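Chapter 6
Looking After the Person Who Looks After

In this chapter you will:
consider what is meant by an unpaid carer, and why so many carers never use the word
follow the ordinary pattern of a caring day and the strain it can bring
learn to recognise the early signs of exhaustion in a carer
begin to think about respite, and how to raise it kindly

Most of us, if we live long enough, will either care for somebody or be cared for, and a good many of us will do both. It is a comforting thought in some ways – we are in large company – and yet the people I have met over the years who were caring for a husband, a mother or a grown-up child have very often told me how lonely it was. They had neighbours, they had a telephone, they had a surgery at the end of the road, and still they felt that the whole weight of another person's day rested on them from the moment the kettle went on until long after the lights were out.

The earlier chapters of this book dealt with the person who is ill or frail: how to help them wash, eat, move about and keep hold of the things they enjoy. We now turn our chairs round, so to speak, and look at the other person in the room.

6.1 Who is a carer?

A carer, as the word is used in this book, is anyone who gives regular, unpaid help to a relative, friend or neighbour who could not manage without it. The help may be physical, such as lifting and dressing, or it may be the quieter sort, such as sorting tablets, answering letters from the hospital, or simply being there so that somebody isn't frightened. Both sorts count, and both are tiring.

When the district of Stesby set out to learn how many carers lived in its villages, it sent a short form to 1,272 households. Only 224 of them ticked the box marked "carer". The form was then rewritten to ask whether anyone in the house helped another person with meals, washing, medicines or money, and this time 700 households said yes. The people had not changed. "I'm not a carer, I'm his wife" was written in the margin of one of the forms, and I have thought of it many times since.

You will see why this matters in practice. Someone who doesn't think of herself as a carer won't look for a carers' group, won't ask for an assessment, and may well walk straight past the very poster that was put up for her.

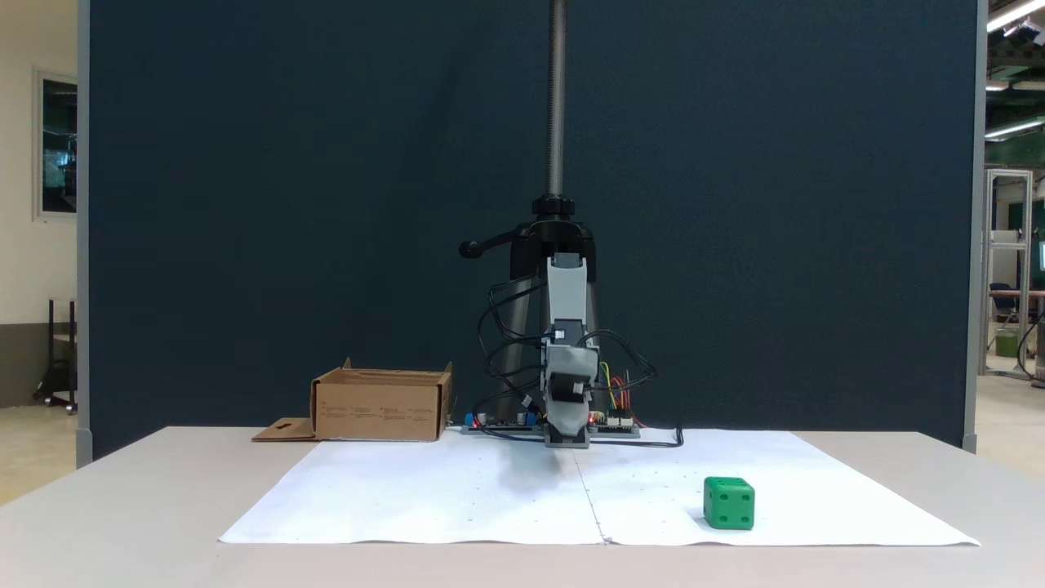
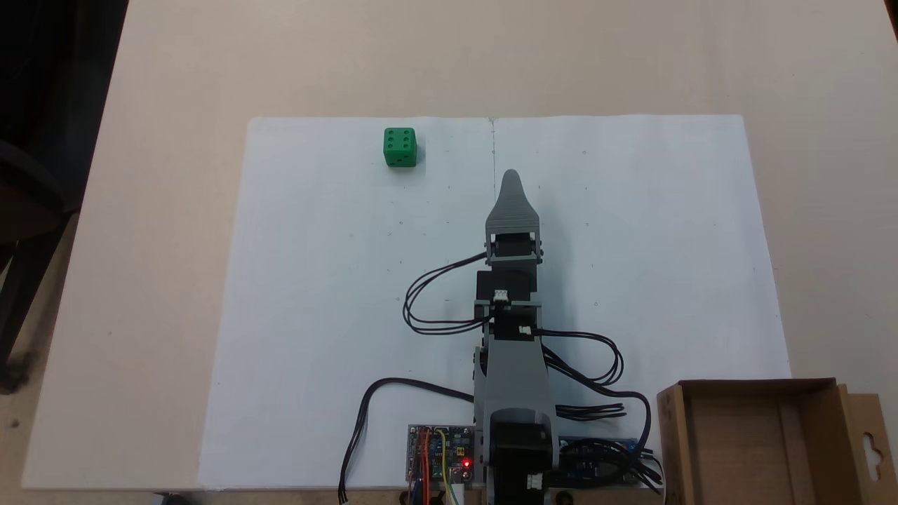
6.2 The shape of the day

It helps to picture a caring day in some detail, as a visitor sees only a small piece of it. Let us take a daughter in the town of Salcedo whose father has had a stroke. She is up at half past five to have a little time to herself. By seven she is helping him out of bed, and breakfast, tablets and washing take them to the middle of the morning. There is shopping to be done, but she shops quickly, with one eye on the clock. In the evening he is restless, and in the night he calls out, sometimes once and sometimes more often than she cares to remember.

None of these tasks is very hard taken singly, and she would probably tell you so herself. The difficulty lies in the way they run on, one into the next, through week after week with no natural stopping place. Paid care staff go home at the end of a shift. She is already at home.

6.3 Early signs of strain

Exhaustion tends to creep up on people, and the carer is often the last to notice it. Short temper, poor sleep even on quiet nights, forgotten meals, missed appointments of her own, and a slow dropping away of friends are all worth noting. So is guilt, particularly when she speaks of it after some very small pleasure, like an afternoon at the pictures.

Ask gently, and ask when the person being cared for is out of earshot. "How are you sleeping?" is generally a better beginning than "Are you coping?", which almost everyone answers with a yes.

6.4 A first word about respite

Respite means a planned rest from caring. It may be two hours while a sitter comes in, or it may be a stay of 14 nights for the cared-for person at a house such as Wallow, whose arrangements we shall study in Chapter 7. The Mudis day centre, also described there, offers something in between, with lunch and transport included.

Many carers refuse the first offer, and quite a few refuse the second. Please don't take this as the end of the matter. Leave the leaflet on the table, mention it again in a month, and in the meantime keep asking about the sleep.

Before you read on
Think of someone you know who helps a relative or friend every day. Write down, in a few lines, what you suppose their morning is like, and keep the page by you until you reach the end of section 6.5.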